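September, bench log, arm team (Indira writing, Lavanya on the laptop)

Started 3:40 after last period. Shobha M. has the room till 6 so two good hours if we don't muck around.

Plan for today: tool tidy task for the Pinevero round. Tools go from table to cup, no hands. Then look at why the wrist cam clips are so blurry on the approach.

**State of things**

- recorded demos so far: 1,797. Target was 1,000 by end of last term so we're well past, but Raghavendra reckons a lot of the early ones are junk (old jaw spacing). Agree. Need to sort them.
- Thevar build from last week still loaded. Didn't update. Don't update before the comp!!
- speed cap at 200 in the config, units are whatever Skernero uses, ask Raghavendra again and WRITE IT DOWN this time

**Cup approach**

Jaws open, come in at the cup by the pegboard, stop short, close. Sounds simple. Camera gets a lot of shake in the last bit of travel and the pegboard holes smear out, so the tracker loses its grid. Jaws themselves stay sharp, they move with the camera.

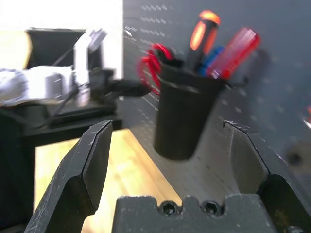

*Cup approach, jaws open. Red cable still in with the drivers.*

Things to fix here:

- the red cable. It hangs over the rim on the left and the detector keeps boxing cable + cup as one blob. Lavanya wants to leave it in so the model learns clutter. I want it out until the basic version works. Not settled.
- red driver leans a long way out past the rim. Planner treats the cup as a plain cylinder, so it has no idea. Add a margin on that side, or a taller collision shape.
- black cup on grey board is OK for contrast, better than I expected. Leave it.
- lower speed for last part of approach. Try half. Try a quarter if half is still shaky.
- check wrist cam exposure is locked, it might be hunting with that bright white wall in view

Lavanya looked at the camera mount screws, one was a bit loose. Nipped it up. Don't know if that was the whole problem or just part of it, need a before/after with the same path. Put it on the list.

**Table pick**

Scissors and the orange/black screwdriver laid out, roughly side by side, gap between. Script should choose the screwdriver first, it's the easier grasp (straight handle). Scissors second, by one loop.

Question for the group is where to grab the driver. I say the fat part of the handle. Raghavendra says lower, near the collar, so it drops into the cup shaft first. He's probably right but the collar is narrow and we've got bare metal jaws. Rubber pads? Prestex sell stick-on ones, Shobha K. has the catalogue somewhere.

Also there's glare off the table top, a white patch between the two tools. Segmentation calls it an object about as often as it calls it table. Options:

- matte mat (changes the background, all the old demos become a bit wrong)
- turn off the light over the bench
- mask it in software, yuck

Going with the light first becuase it costs nothing.

Start pose has to change as well. The jaws sit right over the scissors pivot and next to the driver tip, so the camera can't see the bits that matter. Back it off and up before the first detection, then come down.
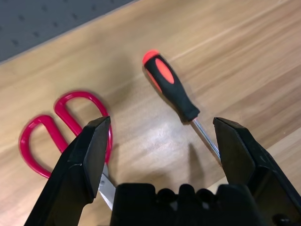 ## To do, next session

1. Shaky cam test, same path at full / half / quarter speed. Lavanya
2. Raise start pose, save it as a NEW pose, don't overwrite home. Me
3. Light off, rerun segmentation on both tools. Me
4. Sort the old-spacing demos into their own folder, don't delete anything yet. Raghavendra
5. Ask Shobha K. re grip pads + what they cost
6. Cable in or cable out. Vote, then stop arguing

Comp rules say the cup position gets changed on the day but the height doesnt. So vision has to find it in the plane only, z can be hard coded. Good, that's one less thing.

Arm powered down 5:50, e-stop in, laptop on charge. Logs are on the shared drive under tool_tidy. Battery on the spare laptop is stuffed, don't rely on it.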